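Six months of Mondays with the robots

Monday, May 18, 2026
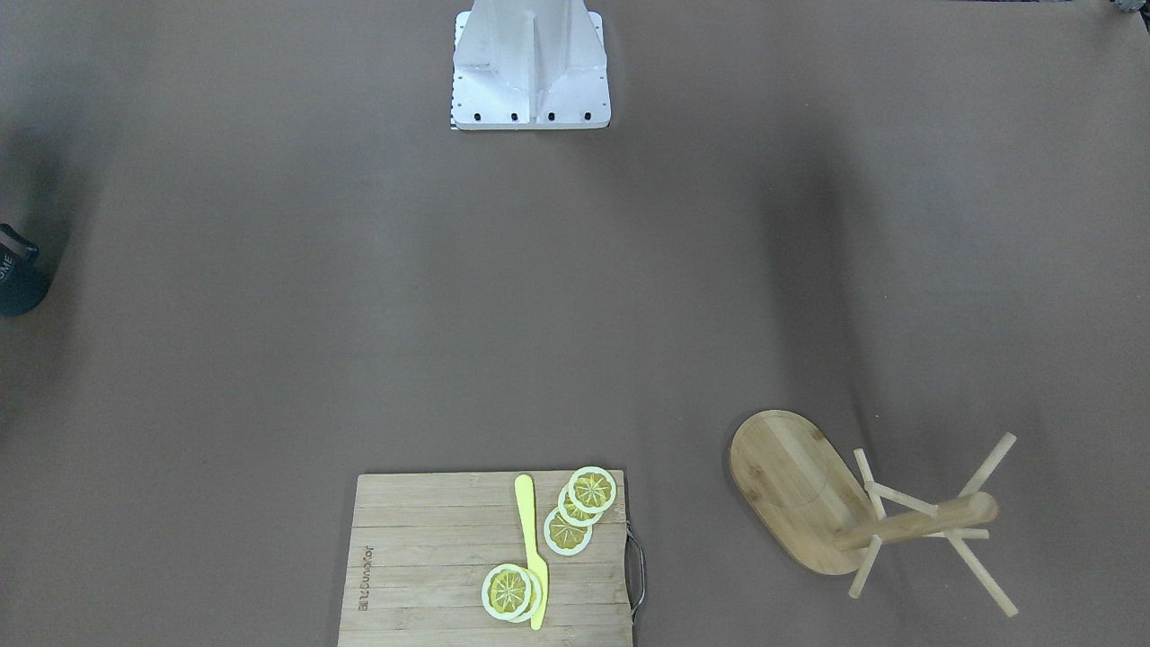 I work in the test kitchen at Leldale, and since January we've been sharing our building with an automation project called Gondal. My job used to be simple to explain at parties. I prepped food, I washed up, I wrote down what went wrong with whatever kitchen gadget we were trying out that week. Now a good chunk of my morning goes into laying out tables. A bamboo cutting board, a yellow toy knife, a handful of lemon slices, and off to the right a mug tree tipped over on its side, and then I go do the next one! On a busy day I get through 18 of them, and my back knows it.

The funny part is how much of my old job came along with me. I still fuss over where the knife goes. I still want the board at the front, where I'd want it if I were the one chopping (my supervisor says it doesn't matter, but I've noticed she does it too when she covers for me).

What changed more is the people side. There used to be 17 of us on the prep shift and we talked all day long, mostly nonsense, over the sinks. A few moved over to Usell, our packing site, when the hours got cut back, and 6 of us got retrained for this. The training was decent, the pay went up a little, and I'm grateful for both. But it's quieter now, and the people who left didn't all want to leave. I had lunch with one of them last week and she asked me if I felt weird about it. I said yes, some days, and then we split a plate of fries and talked about her new dog for an hour.

My beef right now is with Fandix, the scheduling software that came in along with everything else. It decides breaks. It gave me lunch at 10:40 twice last week!! I've put in a request to let us swap slots among ourselves, the way we always did with a pencil and the sheet on the fridge door, and I'm supposed to hear back by Friday.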